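Stolham Table Notes: README

Hello, and thanks for downloading this. I'm Edit Bíró, and these are my notes on laying and clearing a kitchen table, plus the pictures and lists that go with them. I started writing them in February for my own use and they grew. The version you have is from September 2, 2020, and it replaces the one called Tronton, which had a muddle in the cutlery list that I'm still a bit embarrassed about.

What's in the folder

notes.txt – the long one. Everything I know about tables, cloths, chopsticks, spoons and where the rice cooker ought to live.
items.csv – 168 rows, one for each thing that goes on or near a table.
meals.csv – 12 meals, from a quick bowl of rice to a proper sit-down supper.
pictures – kitchen tables at different moments, not sorted in any clever way.
old – the Tronton files. Please don't use them for anything new!

The columns in items.csv

name is what I call the thing. If you say "serving spoon" and I say "big spoon", sorry, I grew up with big spoon.
home is where it goes when nobody is eating: drawer, holder, shelf, hob, table.
pair is yes or no. Chopsticks are yes. So are salt and pepper, though I had a long argument by email about that one and I may yet change my mind.
colour is filled in only where it helps you find the match.
remarks is where I ramble. You can drop this column and lose very little.

How I'd use it

Open meals.csv first and choose a meal. Each line gives you the names of the things you need, and you can look those up in items.csv to find out where they live. If you're using a spreadsheet, freeze the top row, or you'll be scrolling up and down all afternoon like I was.

The meal called Lau is the best one to start with. It's rice, greens and whatever is left in the fridge, and it needs only 7 items from the list (the cooker counts as one, lid and all).

A word about chopsticks

This is the part people write to me about. My own chopsticks come from so many different sets that the browns have drifted apart, and I now sort them by shade on the table before anything goes back in the holder. Darkest to the left, palest to the right. An odd one gets put to one side until its partner turns up in the washing-up bowl or behind the bread bin – I once waited most of a winter for one.

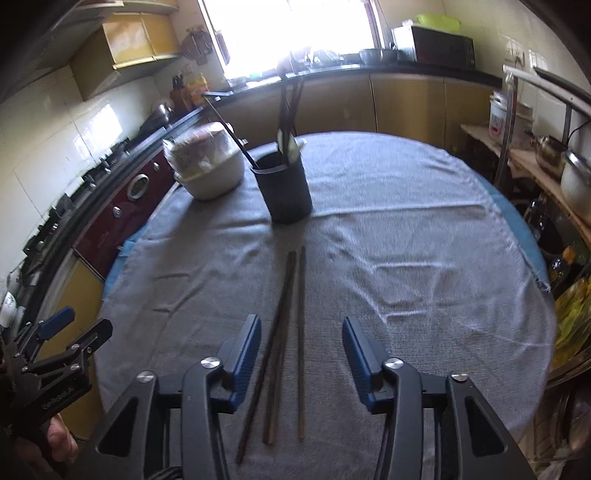

I stand mine with the eating ends up, so that they dry properly and I can see the tips. Spoons go in the same holder, bowls up, as long as it's a heavy one. A light holder with tall chopsticks and a couple of big spoons will go over the moment you brush past it, and then you've got the whole lot to wash again.

Cloths get their own section in the notes. I like two, a plain one underneath and something I don't mind spilling on over the top. I never iron the top one. Life is short and soup is soup.

Known problems

The shelf names make sense only in my kitchen. Rename them to suit yours.
Rows for baking tins are missing, as I keep forgetting to write them up.
Some remarks are in Hungarian. I'll translate them when I get a wet weekend.

Sharing

Copy it, change it, print it and stick it inside a cupboard door. Just keep my name on it if you pass it along, and if you put it into a bigger collection, tell people which version you used. The next one will be called Clurkuvness and should have the baking tins in it.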